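Ticket 2891
Queue: Post Production Systems, Lastville facility
Product: Grokance media asset management, client and transcode nodes
Opened by: Giuliana Tello
Assigned to: Haziq Govindasamy
Priority: 2
Status: Resolved, monitoring

Summary
Proxy files generated overnight drift out of sync with the high-res masters. Audio leads picture by a growing margin. Editors notice it when they relink a finished cut.

Giuliana Tello, 8:15 am
First reported by the highlights desk. A 40-minute record from the studio B ingest channel was cut on proxies and relinked for finishing. The head of the program was fine, the tail was visibly out. Re-exporting the proxy by hand from the client gives a correct file. Only jobs picked up by the automatic watch folder are affected. Please advise if we should stop using proxies for tonight's show.

Haziq Govindasamy, 8:50 am
Keep cutting, but finish from high-res and check sync on the last shot before delivery. Please send the job IDs of two bad clips and one good one, plus the transcode logs from whichever node ran them.

Giuliana Tello, 9:20 am
Logs attached. Both bad clips ran on node 4. The good clip ran on node 2.

Haziq Govindasamy, 10:05 am
Node 4 is reading the source as 30 fps. Masters are 29.97. Node 2 reads the same header correctly. Both nodes report the same application version, so I compared the codec libraries. Node 4 has build 104, the rest of the farm has build 143. Milan, was node 4 rebuilt recently?

Milan De Haan, 10:40 am
Yes, in June, after the system disk was replaced. It was restored from the Belhaj image, as that was the only one on the deployment server at the time. That image predates the library update. The node passed the health check because the check looks at the application version only.

Haziq Govindasamy, 11:10 am
Understood. Steps taken so far:
1. Node 4 drained and removed from the transcode pool.
2. Codec library updated to build 143, service restarted.
3. Original source clip resubmitted with the job pinned to node 4.
Result: header read as 29.97, duration matches the master to the frame.

Arsen Shevchuk, 11:35 am
Can the affected proxies be found without opening each one? The archive team has the same content mirrored in Wurkard and will need a list. 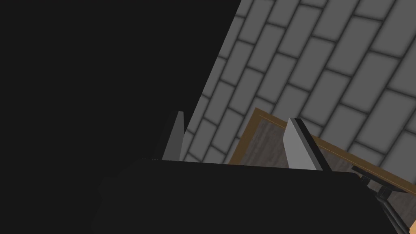
Haziq Govindasamy, 12:10 pm
Yes. Filter the job history on node 4, source rate 29.97, output rate 30. The query returns over 40 clips. I have exported it as a CSV and saved it to the ticket. Regenerate in place with "keep asset ID" ticked, otherwise existing sequences will go offline. Wurkard will pick up the new files on its next scan - no manual import is needed.

Arsen Shevchuk, 2:25 pm
Batch submitted at low priority. Two clips failed with a permissions error on the project folder. Owner was set to a local account on node 4. Corrected to the service account and both completed.

Giuliana Tello, 3:45 pm
Highlights desk relinked the original sequence. Sync is correct at head and tail. Cached waveforms had to be cleared on each edit workstation before the timeline display caught up.

Haziq Govindasamy, 4:10 pm
Node 4 returned to the pool. Old image deleted from the deployment server and a current one captured from node 2. Health check script to be changed so it compares the library build as well - assigned to Milan under a separate change request. Ticket stays open for monitoring until the next overnight batch has been checked.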